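Siltgate Residents' Help Pages
Home > Housing and Tenancies > Moving Out > Floors and Fittings

Deduction for floor marks at end of tenancy: what counts as fair wear and tear?

Posted by Nenach_Tenant
Reference 2396
Status: open to replies

I should be grateful for guidance on a proposed deduction from a tenancy deposit. The property is a first-floor flat in the Sullura building, let unfurnished, which my household occupied for 7 years under successive agreements with the same managing agent. The tenancy ended in August.

The agent has written to propose a deduction of £796 for sanding and resealing the living room floor. The letter refers to "scratches and general dulling throughout". The check-in report, which I hold, describes the floor as "wood, good condition, light marks near door". It contains no photographs of that room. The check-out report has several, taken after our furniture had been removed.

I accept that there is one deeper scratch near the window, 71 centimetres long, caused when a bookcase was moved. I do not accept that the remainder of the floor is in anything other than the condition one would expect after that length of time. My enquiries are as follows.

Is the agent entitled to charge for the whole room on account of one scratch? Does the absence of photographs at check-in assist me? Should I make an offer, or allow the matter to proceed to the deposit scheme?

3 replies

Reply from Chiu Housing Desk
Marked as helpful

Thank you for setting out the position clearly. The following is general information and does not replace advice on your own agreement, which you should read before replying to the agent.

Fair wear and tear

A landlord may not recover the cost of deterioration arising from ordinary and reasonable use. The usual considerations are the length of the tenancy, the number and age of the occupiers, the quality of the item when new, and its condition at the outset. Seven years is a long period for any floor finish in a living room. General dulling, fine surface scratches and slight fading near windows would ordinarily fall within fair wear and tear.

The bookcase scratch is a different matter. It resulted from a single event, and an adjudicator would be likely to treat it as damage.

Betterment

Even where damage is established, the landlord should not be placed in a better position than if the tenancy had run its course without it. If the floor had last been sealed before you moved in, much of the useful life of that finish had already been spent. The agent should be asked when the floor was last treated and should be invited to produce the invoice. A charge for the entire room, with no allowance for age, is open to challenge.

Evidence

It is for the landlord to show that the condition of the floor is worse than at the start by more than fair wear and tear. A written check-in report remains evidence without photographs, but a short description such as yours leaves a good deal unproved. "Good condition" does not mean newly finished, and the reference to light marks is in your favour.

You should also examine the check-out photographs with care. Pale boards are difficult to record. Fine scratches may disappear altogether in a soft or blurred picture, and reflected light may be mistaken for wear. A general view across the boards, of the sort below, establishes the type and colour of a floor and very little about its surface.
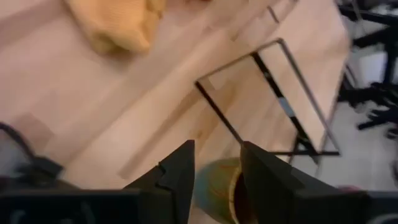 Suggested procedure

1. Write to the agent within the period stated in the letter. Dispute the sum and state which part, if any, you accept.

2. Request the original check-in report, the date of the last treatment, and an itemised quotation which separates the cost of a local repair from that of the full room.

3. Obtain a written price for repairing the scratch alone. Many flooring firms will quote from measurements and a close photograph.

4. Make an offer on the basis of that price, less an allowance for age. Ask for the undisputed balance of the deposit to be released in the meantime.

5. If no agreement is reached, refer the dispute to the scheme which holds the deposit. Send every document in one bundle, labelled by room.

Please note that the scheme will normally decide on papers alone. There is no hearing at which an omission may be put right.

Reply from Siltgate_Lettings_Former

I worked in lettings for a number of years and would add one point. Where a floor is sealed across its full width, a local repair may leave a visible patch, and agents rely on this to justify treating the room. It is a fair argument on some floors. It does not remove the need to allow for age, so the answer is still a proportion of the £796 and should not be the full figure. Ask for the calculation in writing.

Reply from SulluraGroundFloor

We had the same letter from the same agent. We telephoned on the Friday and they reduced it. I do not recall by how much. I would advise keeping the emails.

Further comment from Nenach_Tenant

I am obliged to all who replied. I have requested the treatment date and the itemised quotation, and have sought a price for the scratch from a local firm. I shall post the outcome under the same reference.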